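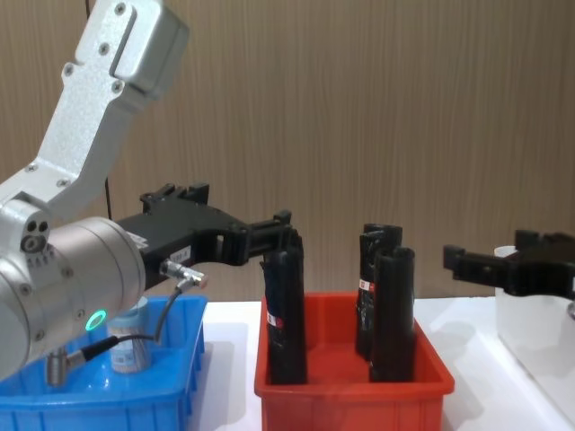 Left arm at the red bin, gripper cable plugged in.

Left gripper drops out mid-cycle
Posted by benchcell57

Two-arm cell, three bins. The left gripper loses signal about once a shift – the arm stays powered. I've swapped the cable already. Where next?

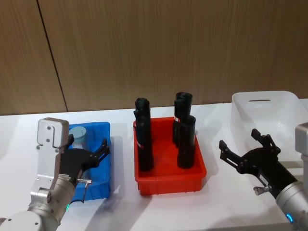 It only seems to happen on the long reach across the blue bin, at 95 per cent speed.

torquewrench_230
Check the slack at full reach. Ours pulled on the threaded collar every cycle. Re-route with a bigger loop and snug the collar by hand, no pliers.
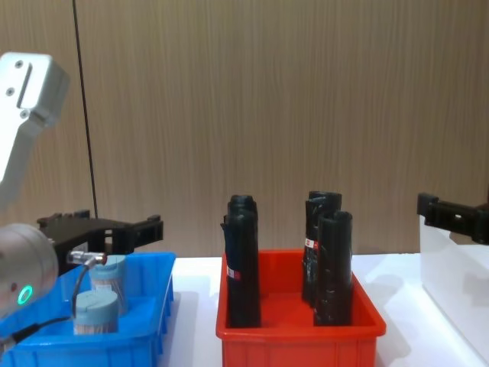
Then jog it slowly 10 times and watch the input.

millrat
Probably firmware.

coldsolder

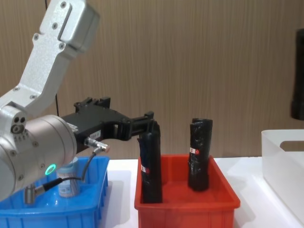
Ziststead, July
Same fault here. Cleaned the pins, slowed the wrist move, fine so far.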